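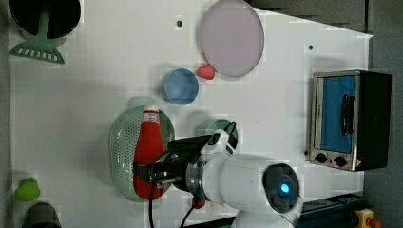

Week 3 handout: Looking after the tabletop arm

Welcome back, everyone! Last week we spent nearly the whole session on names for things, and I promised you'd get your hands on the cell this time, so let's go through how we set it up on Monday and what we check before anybody presses go.

Start with the stop button. It lives in the yellow box down by the base rail, and I want you to press it, release it, and clear the fault yourself before you do anything else, even if the person before you swears it's fine. (Gavin Swanson, who ran this lab before me, made us do it twice. I'll settle for once.)

Next, the cables. The black ones loop out from the top of the gripper and hang down past it, and that slack is there so the wrist can turn. Jog the last joint slowly both ways, at 3 percent speed, and watch the loops the whole time. They can drape over a colander or a bowl when the arm is low over the table, and a loop that catches on a rim will drag the dish along or, worse, tug on the connector. If you find one catching, stop and re-tie it higher up.

Then the gripper. Wipe the fingers with a dry cloth, close them on the ketchup bottle, and leave the force at 220 on the Maltenex panel. Please don't turn it up because a grasp looks weak! Check the finger pads first. We change those every 2,000 cycles, and the counter read 1,242 when I locked up, so you have a while yet.

Write everything in the Ritchie log, including the boring days. Gripper removal and the bolts on the metal ring come next time, so read the Vatness sheet, pages on the wrist only, and bring your questions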